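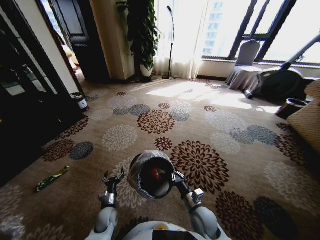

Tarnemia

Tarnemia es un proyecto estudiantil de robótica doméstica orientado a la manipulación de objetos cotidianos en viviendas amuebladas. Nació como taller optativo de programación y adquirió carácter de asignatura de proyecto dos cursos más tarde. El nombre designa tanto al grupo de estudiantes como al conjunto de programas que este desarrolla y mantiene.

Historia

El taller fue propuesto por Kedir Gidey, profesor de sistemas de control, como complemento práctico de sus clases teóricas. En su primera edición se trabajó exclusivamente en simulación, con modelos de cocinas y salas de estar elaborados por los propios alumnos. El paso a los robots físicos se produjo en la segunda edición, cuando el grupo comenzó a ensayar en interiores con mobiliario y luz natural. Desde entonces han cursado el proyecto 51 estudiantes, en su mayor parte de ingeniería mecánica e informática.

La actual normativa interna, aprobada el 27 de enero de 2025, regula la composición de los equipos, el uso del material y los criterios de evaluación.

Organización

Los participantes se distribuyen en cuatro equipos: percepción, planificación de movimientos, agarre y documentación. Cada estudiante permanece en un mismo equipo durante el primer semestre y puede solicitar el cambio en el segundo. Las sesiones de ensayo requieren la presencia de un operador y de un segundo alumno encargado de la parada de emergencia - función que no puede delegarse ni compartirse.

Los resultados se anotan en un registro común denominado Tufa. Reúne 647 ensayos, entre ellos los fallidos, cuya descripción es obligatoria. En cada entrada constan el objeto, la posición de partida, la versión del programa y las observaciones del operador.

Materia de trabajo

El programa se centra en la recogida de objetos, su traslado y su depósito en un punto determinado. Se concede especial atención a los materiales que dificultan la percepción, como las películas de plástico transparente, cuyos pliegues y reflejos alteran la lectura de los contornos.

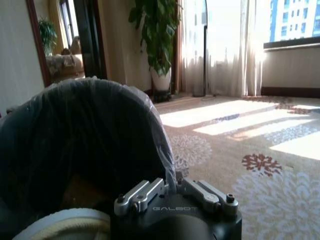
La iluminación constituye el segundo eje de estudio. La luz solar directa sobre suelos con dibujo produce contrastes que los métodos de segmentación pueden interpretar como límites de un objeto. Para tratar este problema, el equipo de percepción elaboró Doltonero, una colección de 361 imágenes de interiores anotadas a mano y clasificadas según la dirección y la intensidad de la luz. La colección se emplea también en las prácticas de visión artificial de primer curso.

En materia de agarre, los alumnos comparan la sujeción con una sola pinza y la sujeción asistida por el segundo brazo. La memoria del último curso recomienda la segunda modalidad para recipientes cilíndricos con envoltorio flexible, si bien advierte que exige una planificación más lenta.

Competición

El grupo participa en la Copa Grendholm, encuentro estudiantil que se celebra cada mes de octubre. La prueba principal consiste en ordenar una habitación cuya disposición no se comunica de antemano a los concursantes. En su segunda participación, Tarnemia obtuvo el tercer puesto en esta prueba y una mención por la calidad de su documentación técnica.

Evaluación

La calificación final combina el trabajo de equipo, una memoria individual y una demostración ante el profesorado. El resultado de la demostración no es eliminatorio; un ensayo sin éxito puede recibir la nota máxima en ese apartado si el estudiante identifica correctamente la causa del fallo y propone una corrección verificable.

Véase también

Robótica de servicio
Visión artificial
Planificación de movimientos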